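Section 5 of the Markby kitchen refit guide. Read it through before opening the Flodance finish.

## 5. Applying the gray finish

1. Take doors off their hinges and number each one on the back with pencil.
2. Wash every surface with warm water and dish soap. Let dry overnight.
3. Sand with 170 grit, along the grain.
4. Wipe off the dust with a damp cloth.
5. Stir the can for 5 minutes. Do not shake it.
6. Brush a thin coat into the recessed parts first, then the raised parts, then the flat areas.
7. Wait 12 hours before the second coat.

**Note:** Cans with batch number 1362 dry a shade darker than the sample card. Do not mix them with other batches on the same run of cabinets.

**Caution:** Keep a window open while you work. Lay used rags flat outdoors to dry. Folded rags can catch fire.

Handles go back on last. Tighten the screws by hand, because a power driver can strip the threads. 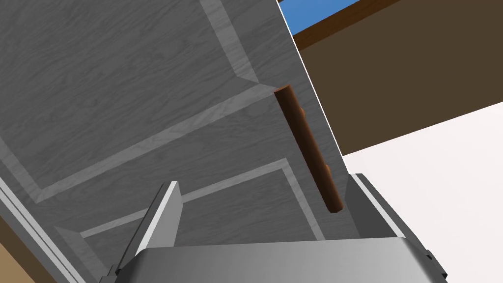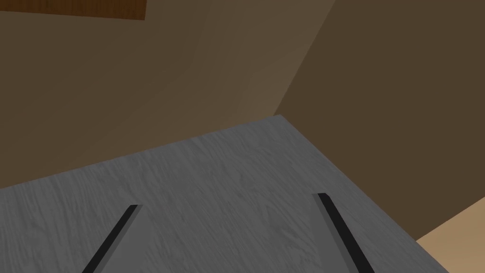
**Category: Gray wood-grain surfaces**

Clean with a soft cloth and plain water. Avoid scouring pads and anything with bleach. For scratches, use the Grirkudeck touch-up pen and blot with a paper towel.

Section revised in March by Piret Stankevičius.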